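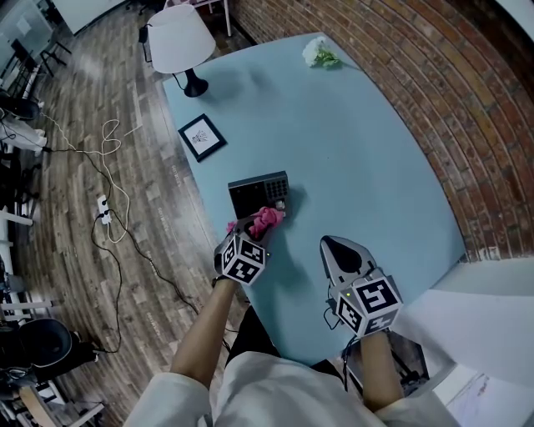 Bindu Sastry wants to know why anybody would spend their evenings wiping things by hand when the whole point is to get a robot to do the wiping. Fair question, Bindu! I got your note right after the last newsletter went out and I've been chewing on it ever since.

My answer is that wiping is so much harder than it sounds. Picking up a block is one decision, more or less. With a cloth you have to keep the thing bunched up between two stiff fingers, lean on it enough to do some good, and not shove the keypad-looking thing across the table while you're at it. I can't write that down as a set of rules (I tried in January, it was six pages and it was terrible). So we do it ourselves with the hand-held grippers, over and over, and let the software learn from how we moved.

The pink cloth is my favorite so far. It crumples nicely and the fingers get a decent hold on it. Tùng Đặng brought in a microfiber one that he swears by at home, and it slid right out of the gripper every time I turned my wrist. We're keeping it for later, when we feel brave.

The marker cubes are on their second set of mounts now. The first ones I printed at home were too thin, and if you set the gripper down with any enthusiasm the cube would wobble, which made a whole evening of tracking useless. Gisela Quiroga redrew the bracket with a fatter base and it has been solid. If you want to print your own, ask her for the file and slow your printer way down for the last few layers. Mine took 57 minutes apiece, and I ruined one by being impatient and pulling it off the bed warm.

As for numbers, we have 29 good wiping runs saved and around 8 that I need to look at again before I trust them. I'd love to have a lot more before we try any of it on the arm, which is still in pieces on my bench at home waiting for a shoulder bearing. (Yes, still. I know. I ordered the wrong size.)

One small request for anyone taking a turn: please start with the grippers open and go slow on the first touch. I watched myself back on video and I rush that part terribly, like I'm late for a bus. Diễm Vi is much smoother than I am, so if you're new, sit with her for a couple of runs and copy what she does with her wrists.

Next up is folding, I think, if I can talk Bindu into taking a turn.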